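SKILLS LAB USERS GROUP
Minutes of meeting, 30 May 2023
Seminar room, Jarnwood building. Started late, projector.

Chair: Waqas Soomro
Notes: Rostyslav Kostiuk (typed as we went, corrections to me please)
Present: 14, list on the door sheet. Apologies from two of the evening group.

1. Last minutes

Agreed. One fix: the January order was for pads only, not pads and thread. Item 4 of those minutes should say so.

Actions still open from last time: shelf labels (half done), booking sheet (see 6), sharps bin bracket (done).

2. Suturing station, how it's going

Waqas went through the spring block. Station used most evenings, fewer mornings. Trainees like the longer slots. Complaint from the first years that they spend half the slot hunting for thread and drivers. Fair.

Main teaching point is still thread handling. People grab too far from the end, then run out of length on the pull through. Others let the slack wander and it ends up under the next stitch. Waqas wants the slack out to one side before the second instrument comes near. Black thread stays, everyone can see it against the pale pad. The undyed stuff was a pain, give the rest to the knot tying boards.

Some talk about tension. Rostyslav: pads forgive too much in the first hour and then the edges start to tear. Waqas: stop pulling so hard then. Left there.

Agreed: thread handling gets its own 20 min at the start, before anyone places a stitch.
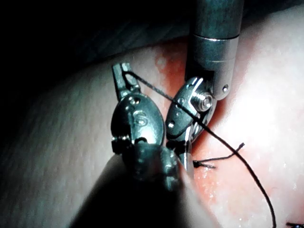

3. Pads and stock

Count done Friday by the evening group, thanks. 200 pads on the shelf, nearly 600 packets of thread, but that includes the old box nobody has checked for dates. ACTION: check the old box.

Supplier. Two quotes in. Namari cheaper per pad, slow delivery. Kakakhel dearer but they'll take back split ones. Total for the autumn block comes out at 700 with Namari, delivery included. Kakakhel haven't given a delivery figure yet so can't compare properly.

Question from the floor, can we get firmer ones. Samples from both feel about the same. Waqas to ask.

Reuse. Long discussion. Current rule is one pad per trainee per session, then bin. Most pads have plenty of good surface left. Proposal: turn pad round and use the other side for practise of simple interrupted, keep fresh pads for assessments. Agreed, trial for the autumn block. Pads to be marked on the back in pen so we know which ones have been round once.

Storage: lids ON. Found two boxes open again and the top layer had gone tacky.

4. Working in the groove

Carried over from last time. Trainees fine on the flat, much less sure once there's a side wall either side. Jaws get opened too wide and catch the edge, or they go down the middle and then there's no room to turn.

Waqas's version, for the handout:
- Look at the floor of the groove first.
- Line up along it before opening.
- Open only as much as you need.
- Close, lift, then turn. In that order.

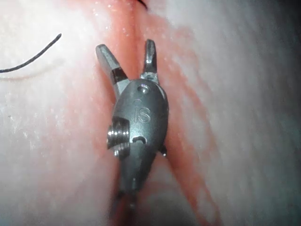

Photo: Skills Lab Users Group

Jaws open on the reddish floor, pale tissue either side. Waqas pointed at the wrist behind the jaws as the bit people forget about. They watch the tips and the wrist leans on the wall. Add a line on that to the handout.

Asked whether groove work should be in the assessment. Split room. For: it's what trips people up. Against: not enough practice time as things stand. Parked until after the autumn block, back on the agenda then.

5. Handout

Old one is four pages and nobody reads page three. Cut to two sides. Rostyslav to draft, Waqas to check the steps. Nikuvent can print on the wipe clean card, price to come. If it's silly money we laminate.

6. Booking sheet

Paper sheet keeps going missing. Move to the shared calendar. Slots stay 90 min. No-shows: name comes off the following week's list. Bit harsh said one, agreed anyway.

7. AOB

- Stool with the bad wheel. Take it out of the lab, put a note on it.
- Lights over bench two flickering, reported, chased, report again.
- Please wipe down at the end. Bits of thread all over the floor on Thursday.
- Tea money is short.

ACTIONS
WS - firmer pads, ask both suppliers; delivery figure from Kakakhel; check handout steps
RK - handout draft; shared calendar; email Nikuvent re card
Evening group - old thread box, dates; finish shelf labels
All - lids on boxes, pen mark on reused pads

Next meeting: same room, date to folow by email once the autumn rota is out.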